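Reading the Forms First: Workplace Numeracy in a Short Certificate Course

Project report, Adult Education practicum
Submitted 2019-05-13

1. What we set out to do

Treltow College gives every new certificate student a reading and math check in the first week. The check is called Millow. It takes 37 minutes, and until March its results went into a spreadsheet that the teaching staff could open but, by their own account, mostly didn't. Our project asked whether the scores had anything to do with how students managed the written parts of the course.

2. Who took part

We had 93 students across two intakes. All were in the furnishing and warehouse certificates, where the paperwork includes order sheets, cutting lists and a safety form that runs longer than some of our assigned readings. We collected 458 pieces of written work with names removed, and marked each one against the Xie scale, a five-level scale our department has used for years and describes differently in each handbook. We used the latest handbook.

Two of us marked every piece separately. Early agreement was poor. After a long afternoon arguing over what "mostly clear" means, it improved, although we may simply have worn each other down.

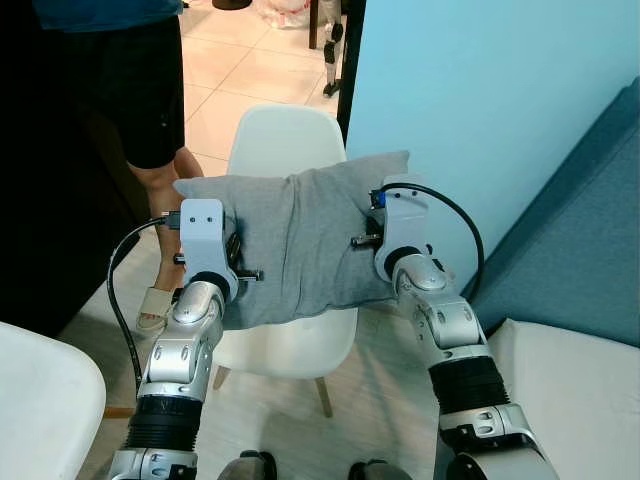
3. What we found

Reading scores on Millow matched the written work fairly well. Math scores did not. Students who did badly on the fractions section often filled in cutting lists without trouble, while several high scorers left the units off everything. A cutting list that says "40" is asking a lot of the person with the saw.

The safety form was the weak spot for all levels. Nearly 18 percent of the copies we marked had the date in the signature box. We tried the form ourselves and one of us did the same thing, so we are reluctant to blame the students.

4. Problems with the study

Plerner, the software we used to sort the marks, dropped the second intake once and duplicated it once. We checked the final file by hand. We also had no information on first language, which any reader of this report will ask about before reaching this line.

5. Suggestions

Replace the fractions section with tasks taken from real order sheets. Move the signature box. Send Millow results to instructors as a one-page summary in week two.

The marking guide and the blank forms are in the appendix.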